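Irkbridge trims roster ahead of league opener, adds two to practice group

IRKBRIDGE, February. The Irkbridge football club has set its roster for the coming spring season after a final round of cuts at its indoor facility. The club released 11 players, placed two on the injured list and signed two others to its practice group. The active roster now stands at 52, the limit under league rules.

The moves were filed with the league office before the 4 p.m. deadline. Players released today are free to sign with any other team in the league. Any player who isn't claimed by noon tomorrow may be invited back to the practice group, which has room for more signings.

The club does not release medical details about injured players. Both players on the injured list will stay with the team, attend meetings and work with the training staff. Under league rules they must sit out at least the first two games.

How the roster breaks down

Irkbridge will open the season with a heavier defensive front than it carried last year. The coaching staff kept an extra defensive end and an extra tackle, and went one short at wide receiver to make the numbers work. The club expects to use its tight ends more often in passing situations as a result.

The secondary saw the most competition in camp. Two cornerbacks who started last season were pushed by younger players through the whole of camp, and all of them made the team. The safety group is unchanged.

At quarterback, the club kept two players on the active roster and will carry a third in the practice group. The starter for the opener has not been named. The coaching staff will make that decision after the final scrimmage and will let the players know before telling the press.

The kicking job went to the incumbent. The punter is new and joins from the Drestedlow club, where he spent the last two seasons. He will also hold on field goals and extra points.

The offensive line returns four of its five starters. The open spot is at right guard, and two players will continue to share practice snaps there until the opener.

Practice group additions

The two players signed today are a linebacker and a running back. The linebacker was in camp with Drestedlow and was released there earlier this week. The running back came to Irkbridge through the open tryout held in the fall and was the only player from that tryout to be offered a contract.

Practice group players train with the team every day, attend all meetings and are paid weekly. They do not dress for games unless they are moved up to the active roster. A club may move a player up as late as the afternoon before a game. Last season Irkbridge made such a move before eight of its games, mostly to cover injuries at linebacker and on the line.

A player in the practice group can sign with another team's active roster at any time. He cannot move to another team's practice group without first being released. The club has asked fans to keep this in mind when they see names move on and off the list during the season, as many of the changes are routine.

Season schedule

Irkbridge will play 12 regular season games, six at home and six away. The opener is at home against Drestedlow, with kickoff at 7 p.m. Gates open at 5:30 p.m. and the team will be introduced on the field 20 minutes before kickoff.

The club has one bye, which falls after the fifth game. The final two games are both on the road. The league will set the playoff dates and sites once the regular season is over, and a team that finishes in the top two of its division will host a game in the opening round.

All home games will be carried on the club's radio partner and on the club website. Video of away games will be available through the league's own service. Fans who paid for the service last season will need to renew, as subscriptions do not carry over.

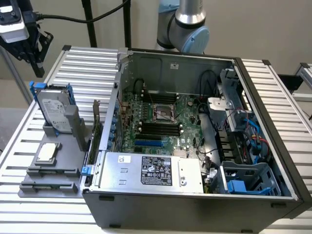 Tickets and parking

Season tickets are on sale through the end of the month. Single-game tickets go on sale the following week, online and at the stadium box office. Fans who held season tickets last year have until the end of the month to claim their old seats. After that the seats will be released for general sale.

Prices are unchanged in the end zone and upper sections. Sideline seats in the lower sections have gone up slightly. Children under five are admitted free if they sit on an adult's lap.

The north parking lot will be closed for resurfacing through the first two home games. Fans who normally use it should plan to park in the Muriithi Avenue lot, a short walk from the east gate. Shuttle buses will run between that lot and the stadium starting two hours before kickoff and will keep running for an hour after the final whistle. Parking passes for the north lot will be accepted at Muriithi Avenue during the closure.

The bag policy is the same as last season. Small clutch bags and clear bags are allowed. Backpacks, coolers and hard-sided containers are not. Diaper bags may be brought in with a child and will be checked at the gate.

Practices open to the public

The team will hold one open practice before the opener, at the Pretus Field complex. Admission is free and no ticket is needed. The practice starts at 10 a.m. and will run for two hours, with autographs afterward in the area behind the south goal line. In case of lightning it will be moved indoors and closed to the public.

Fans are welcome to take photographs during warmups and individual drills. Filming of team periods is not permitted. The concession stand will be open, and the team store will have a table near the main entrance with this year's jerseys and hats.

All other practices are closed. Reporters who want to attend the first part of a closed practice should contact the media office by 3 p.m. the day before.

Media information

The updated roster, with jersey numbers, positions, heights and weights, is available from the club media office and will be posted on the club website by the end of the day. Four jersey numbers have changed since the start of camp, so please discard earlier versions.

Credential requests for the opener must be received one week before the game. Requests should include the name of the outlet, the number of people attending and whether field access is needed. Photographers must wear the vest issued at the media gate at all times while on the field. Season credentials issued last year are no longer valid.

The head coach will be available to reporters after practice each day this week. Players will be available in the locker room for 30 minutes after that. Interviews with players on the injured list must be arranged ahead of time.

About the club

The Irkbridge football club is a member of the league's northern division and plays its home games at Irkbridge Stadium. The club trains at its own indoor facility and at Pretus Field. It finished third in its division last season and missed the playoffs by one game.

Contact: Irkbridge media office, weekdays, 9 a.m. to 5 p.m.

Recent releases

Irkbridge announces spring camp dates
Punter joins from Drestedlow on one-year deal
North lot to close for resurfacing
Open tryout results
Season ticket renewal: what to know
Stadium bag policy for the coming season
Youth clinic returns to Pretus Field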